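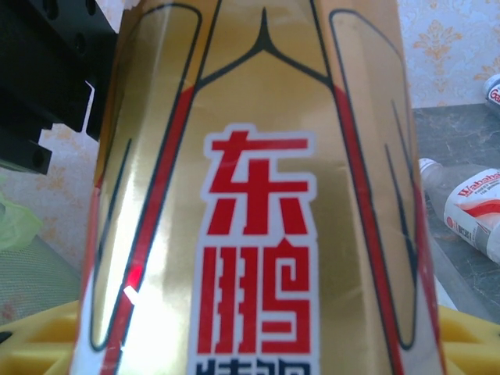 Chapter 5
The Drink Can as a Package

A drink can has two jobs. It holds a liquid under conditions that keep it fit to drink, and it tells a shopper what that liquid is. Chapter 4 dealt with glass bottles, where these jobs are often split between the container and a paper label. On a printed can they are done by the same piece of metal, and the designer has to think about both at once.

The working surface is a cylinder. A flat drawing of the artwork shows everything at the same size, but a person standing at a shelf sees less than half of it at any moment. Lettering near the middle of the visible part reads normally. Lettering farther out is squeezed by the curve and soon becomes hard to read. For this reason the brand name usually goes in one narrow zone called the face, and the small print goes elsewhere. Many cans carry two faces, on opposite sides, so that a store clerk does not need to turn each can by hand.

Tall cans raise a question of direction. A long brand name in the Latin alphabet must be set small, broken into pieces, or turned on its side. Chinese characters can be stacked from top to bottom and still be read without tilting the head, and a column of two or four large characters suits a tall, narrow face very well. Stripes or panels on either side help to hold the column together.

Metallic finishes need care. Gold and silver inks are often transparent, and they let the metal shine through. Under store lighting a bright streak can appear along one side of the can while the other side looks darker. A thin letter printed directly on such a ground may vanish in the glare. A thick letter with a white outline holds up better - the outline keeps the color of the letter apart from the color of the metal.

The case study in this chapter follows Patovis, a small drinks company in Flandgate that moved from bottles to cans in July. Its first order was 2,000 cans, printed by Simard. The artwork had been approved on a flat proof, and the last letters of the name ran too far around the side. Section 5.3 compares the first and second versions.

Before you read on, take any can from your kitchen and stand it on a table at arm's length. Write down every word you can read without turning it. Then turn it a little at a time and note where the brand name is no longer clear. Keep your notes for Exercise 8.

Key terms: face, flat proof, ground, outline, transparent ink

Wellum Learning uses cookies to remember your place in this book. Accept all | Manage settings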